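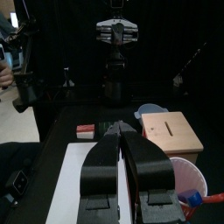

On the black table: a wooden box with a slot in the top, a pink plastic cup and a few small pieces.

About Illska

Illska is a small workshop and shop in Mornton. We put together table activities for nurseries, schools and day centres: boxes with slots, pots with lids, cups, blocks and other small things to pick up, sort and put away.

Attila Lakatos started the business under the name Lakatos Table Work, selling wooden posting boxes at the Saturday market. The name changed when we took on the unit in Celulville Road, and we now have 9 people on the staff. Attila still cuts most of the slots.

What we make

Our catalogue lists 174 items. The wooden boxes are made here. Cups, tubs and bowls are bought in, and we choose them for their rims, as a wide rim is easier for small or stiff hands. Most sets mix materials on purpose. Wood, plastic and card feel different and make different sounds when they are put down.

Slots come straight or on the diagonal. The diagonal ones are harder, and we suggest starting with a straight one. If you have a piece of your own that you would like a slot to fit, send it to us with your order and we will cut to match. It comes back with the box.

We sent out about 4,000 parcels last year, mainly to schools. Spare parts are sold singly, so a lost lid does not mean a new set.

Trying things out

Every new set spends time on the tables in our front room before it goes in the catalogue. Local groups are welcome to come in and use them. Please ring first, and tell us the ages of those coming so that we can leave out the smallest pieces where needed.

Visiting

The shop is open Tuesday to Friday, 9 to 4.30. We close for two weeks in April for stocktaking. There is a step at the front door and a level entrance from the yard.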